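Unit 3: Inventory Records for Small Shops
Handout 2 -- Counting stock and fixing the book

Read this before the practice set. You will need the Ralov ledger sheets from last time.

1. Two numbers for every item

Each item has a book quantity and a shelf quantity. The book quantity is what the records say you should have. The shelf quantity is what a person finds when they go and count. When the two differ, the difference is called a variance. A variance can run either way.

In the Werkby case the book shows 324 boxes of envelopes and the count finds 312. The variance is minus 12. Write the sign every time. Many points were lost on the March quiz for leaving it off.

2. Full counts and cycle counts

A full count covers everything at once, usually at year end. The shop closes or stops shipping until it is done. A cycle count covers a small group of items each week, so the whole stock gets counted over the year without closing.
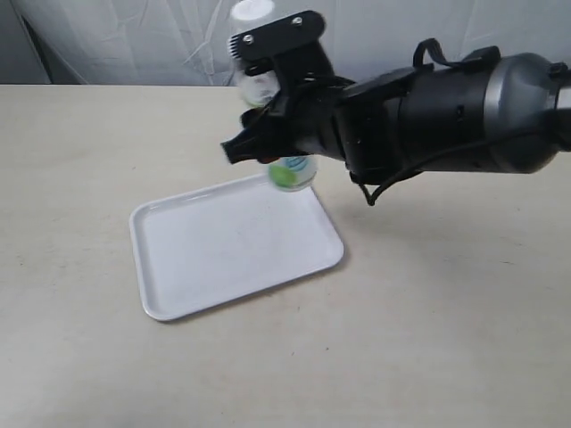 Cycle counts work best when items are sorted by value first. Group A items are expensive or sell fast and are counted every 30 days. Group B is counted each quarter. Group C is counted once a year -- screws, labels, tape and so on.

3. Where variances come from

Most are paperwork. A delivery was entered twice, or a return went back on the shelf and was never written down. Units are another common source: the supplier bills by the case and the shop sells by the piece. Theft and damage come after these. Check the receiving slips before you adjust anything.

4. Making the adjustment

Recount first, with a different person if possible. If the variance stands, enter it on its own line with the date, the item number and a reason code. Do not erase the old quantity. For Kovalchuk the opening value is $3,090, and the adjustment goes to the shrinkage account, not to sales.

Practice: finish the Werkby and Kovalchuk sheets. Clirar is optional. Bring both sheets to the next class, in pen.

Questions: see the course office | Handout revised April 4, 2019 | Copyright, all rights reserved | Back to top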